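3.2 Lighting conditions and color naming

The second part of the study asked how people name the color of an object when the light in the room is itself strongly colored. In daylight, most persons agree on which things are white, and they agree even when the daylight changes from morning to evening. This stability is usually called color constancy. It is well described for yellowish and bluish light, but much less is known for light which is far from any daylight, such as the magenta light now common in plant growing rooms, shop windows and small concert halls.

We worked with 107 adult speakers, all of them native speakers of Thai with at least some school English. Each person sat in front of a screen in a dim room and looked at 10 photographs, one after another. After each photograph the person answered two things in free words: what color the main object seems to have at this moment, and what color the object would have outdoors at noon. We call the first answer the appearance name and the second answer the surface name. The difference between them is the main subject of this section.

The photographs were chosen by Decha Tanasarn so that each one contains at least one large pale surface and, where possible, a smaller surface of a different color. The smaller surface matters because a viewer can use it for comparison. When everything in view has the same tint, the viewer has little help to separate the paint from the light. Figure 3 belongs to the magenta group.
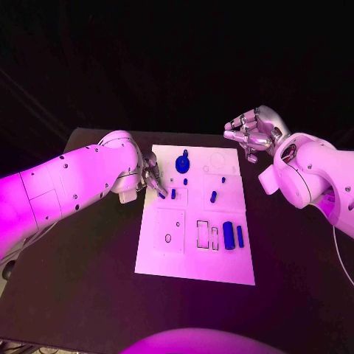
Figure 3. Photograph from the magenta group: a white board with small blue pegs on a dark tabletop, under strong magenta-pink light.

For the daylight group, the two answers were the same word in nearly every case, and we do not discuss them further. For the magenta group the answers moved apart. Many speakers gave "pink" as the appearance name and "white" as the surface name for the same object, and they did so without long thinking. A smaller number gave "pink" for both. Three speakers refused to give a surface name at all and wrote that it cannot be known from a photograph. We consider this a reasonable answer and kept it in the data as a separate category.

It was also of interest how the speakers explained themselves. Anong Mahawong, who carried out the interviews, wrote down all comments in the original language before they were translated. Several speakers said they looked first for something that "must be white", for example paper or a wall, and then judged the other things against it. This agrees with the anchoring idea of Limsakul (in this paper, model B), in which the lightest large surface is taken as white. It agrees less with the averaging idea of Herner (model A), which would predict a greenish impression for neutral objects under magenta light. No speaker used a word for green in this group.

Two limits should be mentioned. First, a photograph on a screen is not the same as standing in the colored room. In the room the eye adapts to the light within some minutes – on the screen the dim surroundings keep their own color, and adaptation stays incomplete. Second, the camera has made its own decision about white before the speaker sees anything. We did not correct the photographs, as any correction would already contain a theory of what the surface color is.

The order of the photographs was different for each person. We first feared that a daylight photograph shown directly before a magenta one would make the pink answer more frequent. To check this, we divided the magenta answers by the group of the preceding photograph. The share of "pink" as appearance name was slightly higher after daylight, but the surface names did not change. The order is therefore not considered in the analysis of surface names in Section 3.3, where the response times are compared.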